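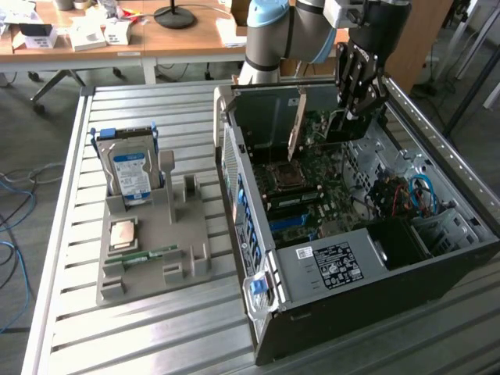 Reuse of Desktop Parts: Report on Our Second Work Package
Gaspard Picard and Ernő Dobos, Aug 8, 2026

The Killow scheme says that an old office tower can be stripped and its parts put back into service at almost no cost. We were asked to test that claim and we are not convinced.

Our test machine was a black tower, laid on its side with the panel off. The blue clips and latches inside are meant to make tool-free work possible. For the hard disk on its blue rails we accept this. The processor is another matter. The socket sits behind a metal retention frame, and the guide we were given spends two lines on it.

We kept the drive, the processor and a stick of memory in a moulded grey tray beside the case. The tray is good. Cables are the weak point of the whole plan – the guide's timings leave them out, and that is where we lost most of our 11 sessions.

Killow's figure of 3,109 reusable parts comes with no account of how "reusable" was checked. Fitting a memory stick back into a slot proves very little. We would want each part run under load before it is counted, and Ernő would also leave out power supplies altogether. Gaspard disagrees on that last point and it is still open.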